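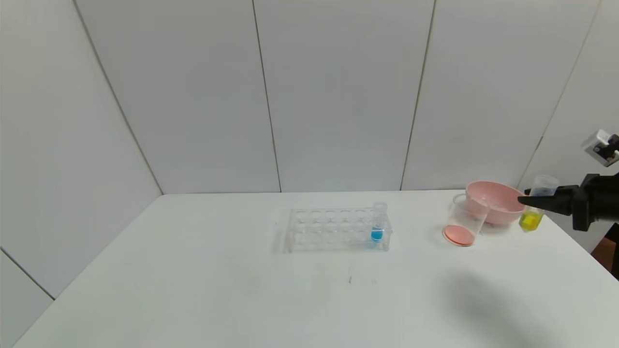

Cup of yellow liquid in the gripper, tube of blue liquid in the rack, at the Moodley bench.

I'd been bugging Florêncio Lobo for weeks to let me see the Moodley, the bench arm kit his little company Trurnenby rents out to teaching labs, and on Monday he finally gave in. (I brought pastries. It helped!)

"People expect me to show them something fancy," he told me. "I show them a cup of colored liquid. If you've ever had to pour all day, you get excited about the cup."

The kit rents for 6 months at a time, and that includes the arm, the gripper and a set of practice routines called Destine. I asked how many routines and he grinned. "Over 100, but most labs use six and love those six to death."

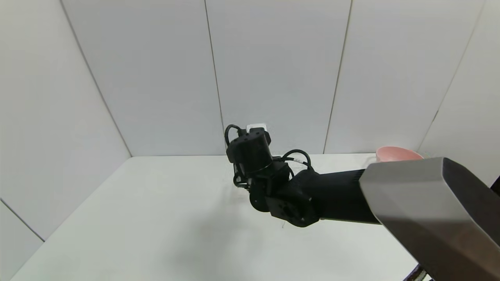 The wrist and its cabling, with the pink bowl at the back.

I did ask about the cables, because I'm the kind of person who snags things on doorknobs. He didn't duck it. "The loops are my least favorite part. The wrist needs slack to turn, so you leave slack. The next version, Miltano, tucks more of it in."

And cleaning up after spills? "Paper towels," he said, and took another pastry.

He puts setup at 70 minutes for a first-timer. I'd want a whole afternoon and a friend, but then I still can't fold a stroller. Trurnenby is taking names for November rentals now.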